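Skidstead Sorting Cell: Report on the Gripper Fault
Second-year group project, Automation Workshop
January 9, 2026

What we set out to do

Our group was given the Skidstead cell for the winter term, and the task sounded friendly enough: the arm should pick small parts from a tray, carry them across and let them go in an open cardboard box. We had seven weeks, a good bench by the window and far more confidence than we deserved. Most of the first fortnight went on getting the arm to move at all, and we would like to thank the workshop staff for their patience with our many questions about cables.

The control program was built on Zarkell, the planner the department already uses, with a small script of our own on top which we called Pereyra (after the street three of us live on). Pereyra decides when the fingers close and open, and it keeps a log of everything the arm is told to do.

What went wrong

The fault came during the long run in week five. We had planned 3564 cycles, to be left going over two afternoons with one of us always sitting beside the cell. At cycle 1633 the fingers stayed shut over the box. The arm should have stopped there and waited for help. It carried on with the next move instead, still holding its part, went back to the tray and pushed down on the parts lying there. Whoever was on watch hit the stop button quickly, and we are glad to say that no one was hurt, though the tray was cracked and one finger had to be straightened.

We were all rather shaken by it – a small arm still pushes a good deal harder than you expect – and we spent the rest of that day writing down what each of us remembered before opening the log.

Finding the cause

At first we blamed the motor, then the cable, and we swapped both without any change. The log was more help. The open command had been sent properly, but the reply from the gripper never arrived, and our script treated a missing reply as if it meant all was well. That was our own mistake, made late one evening and never looked at again. We could bring the fault back on purpose by holding up the reply, which settled the matter.

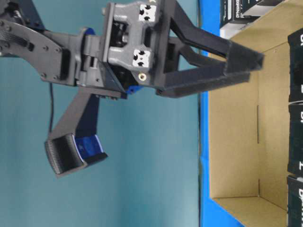 Why did the arm keep moving when the gripper had not opened?

Our script took silence from the gripper as a success, so the planner was told to go ahead with the next move.

What we changed

Pereyra now waits for a clear reply and stops the arm if none comes. We also added a check on finger position before any move away from the box, and the stop button sits closer to the chair. The Bovusa group next door kindly read through our code and found two more places with the same weakness, both since mended. The full run will be repeated in February, with someone on watch throughout as before.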